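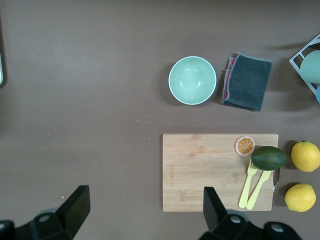 The board, the lemons and the crumbs, mid-morning at our prep table.

Brovbridge Catering Forum > Kitchens and Canteens > Working alongside machines

prepbench_lou wrote:
Hello all, long post, so put the kettle on. I've been in the kitchen at the Nghiêm canteen for 12 years, mostly cold prep and washing up, and since March we've had an arm doing part of the clearing and laying out on the prep table. Fruit on the board, bowl to one side, plate in the rack, that sort of thing. I thought I'd hate it. I don't, quite, but my day has changed shape in ways I didn't see coming and I'd love to hear from anyone else who's got one.

The biggest change is the fiddling about. I used to finish one job and drift into the next, and have a natter over it. Now I'm forever setting the table up so the arm can manage, then going over it with a cloth, because crumbs don't seem to be on anybody's list but mine! My wrists are better for it, I'll say that. But I'm on my feet just as long, and the chat has gone a bit thin.

dramen_dave wrote:
Lovely to read this, Lou. We had one put in at the Dramen depot kitchen and I recognise every word, especially the cloth. What I'd say is give it time. Our first few weeks were miserable and then we moved the jobs around between us and it settled. I do the ordering now, which I'd wanted for ages and never had a spare minute to learn.

Can I ask who decides what goes on the table? With us it was the office to begin with and that was a mess.

saltandpepperpat wrote:
I'm going to be the grump, sorry. "Moved the jobs around" is how it started at Burano as well. There were 30 of us across the sites when I joined, and when people left they just weren't replaced. No sackings, all very polite, cake on the last day. I'm 63 so it'll see me out, but I do think about the young ones who'd have come in on washing up and worked their way along, same as I did. Where do they start now?

And look at that avocado, half hanging off the board. A kitchen porter in their first week would have been told about that by me personally.

prepbench_lou wrote:
Ha, Pat, I can hear you saying it. For what it's worth I'm no tidier myself when there's half an orange waiting and the phone's going.

Dave, it's us that decide, more or less. Nilton Condori runs our kitchen and he put his foot down early on, said the people at the table should draw up the layout. So we keep a sheet on the wall and anybody can change it so long as they tell the next shift. I can't tell you how much difference that made to the mood.

The starting-out question does bother me, though. We haven't taken on a junior since it came.

nilton_c wrote:
Lou told me I was being talked about so I've signed up, hello everybody. Pat, I think you're right to ask and I haven't got a good answer. I've asked for a trainee post twice. The first reply was that the hours were covered. I wrote back that the arm covers some of the lifting and laying out and doesn't cover learning how a kitchen works, and I'm still waiting on the second.

dramen_dave wrote:
I don't agree it has to go the way Burano went, Pat, with respect. We took a lad on last spring and he learned on the sandwich side. He's very good, and he never had to do a year of pots first.

saltandpepperpat wrote:
A year of pots never hurt me, Dave! But I'm glad about the lad, I am. Was his post a permanent one?

dramen_dave wrote:
Fixed term, renewed once. Fair point.

prepbench_lou wrote:
Nilton, put my name on the next letter if it helps, and I'll ask the others in the morning. Pat, would you mind if I passed on what you wrote about Burano? I'll leave your name off it.

saltandpepperpat wrote:
Pass it on, love, and leave my name on.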